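Section 2: Setting up your watch party for the Sulemana finale

I've hosted the last three seasons of Sulemana at my place, so these steps are the ones I use myself. If you've already made your Etar account, skip to step 3.

1. Open Etar on the telly and pick Mosum Channel from the side menu. The reality shows sit under Live, a fair way down.

2. Choose "Host a room" and give it a name. Mine is always Jurkelska, after the contestant who walked out in the jungle episode (still my favourite!).

3. Set the guest limit. The free plan allows 200 people, the paid one 2000. My biggest night was 312, so I did end up paying.

4. Send the invite link by Thursday. Links go stale after a week.

Note: voting is tied to each person's own phone. Your guests can't vote through your room, no matter how often they mash the remote. 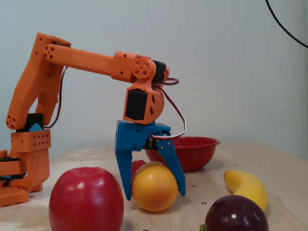 Adom Korletey wrote in to say that his room ran a good minute behind the broadcast, and by the time they saw the envelope opened his sister had already texted him the winner. He fixed it by switching "Smooth playback" off on the host's telly before anyone joined.

I've tried it since and he's right, so:

5. Go to Settings, then Playback, and turn "Smooth playback" off. The picture may stutter a bit — I can live with that.

6. Turn on "Hide comments until the ad break". It's off by default, and the chat gets ahead of the show very quickly without it.

Caution: don't close the room from the host's phone during the eviction. It boots everybody and wipes the chat, and you'll be sending that link out all over again. I did this to Elikem Amoah's birthday crowd and I still hear about it.

7. When the credits roll, press "Keep room open" if you want the reunion special in the same spot. You've got 2 minutes before it shuts by itself.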